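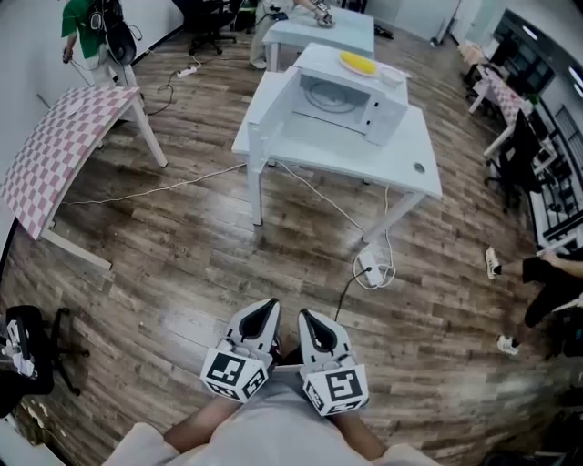 ### 4.2 Recovering gripper poses from marker blocks

Each hand-held gripper carries a faceted block at its base with square fiducial markers on several faces. We estimate the pose of the block from whichever faces the head camera can see, then apply a fixed transform to get the pose of the jaw tips. The transform is measured once per gripper on a calibration plate and stored with the device profile in Flondberg, our recording and replay tool.

A single marker seen head-on gives a stable position but a poor estimate of tilt. The error shows up as a flip between two nearly equal solutions, and a planner that follows the flipped pose will turn the wrist the wrong way. We therefore solve for all visible corners of a block in one step. In Figure 3, each block shows one large face and two others at steeper angles. The narrow and foreshortened faces add little to the position estimate, but they are enough to rule out the wrong solution in most cases.

Corners are detected in the raw wide-angle image. An earlier version of Flondberg undistorted the whole image first, which stretched markers near the border and cost detections there. We now undistort only the corner points. Detection runs on a separate thread from logging, so a slow image does not hold up the gripper width signal.

We accept a block pose when at least one face is fully detected and the mean reprojection error is under the threshold set during calibration. Gaps of up to 15 samples are filled by interpolation — linear for position, spherical for rotation. Longer gaps are marked invalid, and the segment is split at that point. We do not extrapolate past the last good detection, even when the other gripper is still tracked.

The two grippers are solved independently. Marker identities are unique across the pair, so there is no left/right assignment step. When the tips come close together, as in Figure 3, small errors in the two poses can place the jaws in contact in the reconstructed trajectory. The replay check in Angelovski flags these segments using the collision meshes of the target arms. Flagged segments are reviewed by hand and either kept, trimmed or dropped.

We tested the joint solver on 1000 segments from the Prollasdale recordings. It produced valid poses for both grippers throughout 93 percent of them. Most of the remaining failures came from a wrist turned so far that no face of the block pointed toward the head camera.

**Figure 3.** Operator's view with both grippers raised. The white table ahead holds an open microwave oven with a yellow plate and a small bowl on top.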